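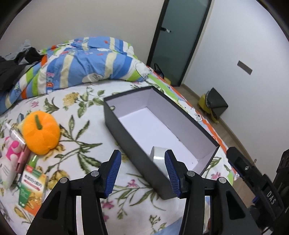 The joy of a good box

Give me an empty shoebox and a free half hour and I'm happy! Mine is dark outside and pale lavender-grey inside, and it has been tipped out and refilled on the bed more times than I can remember. I start with the white roll, stood up at one end, and then see what wants to go in beside it. The orange plush pumpkin never makes the cut (too fat, too cheerful) and stays out on the flowery sheet.

Medicines are my favourite part. I keep them in their cartons, upright, with the name facing me, so the ibuprofen can be found at 3 in the morning without putting the big light on.

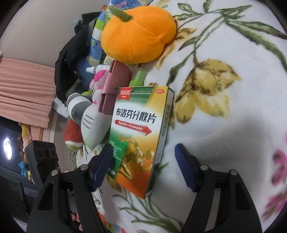

Leonor Carrilho would go one further and write the expiry month on every carton in thick pen, then sort the whole lot each December. I've bought the pen.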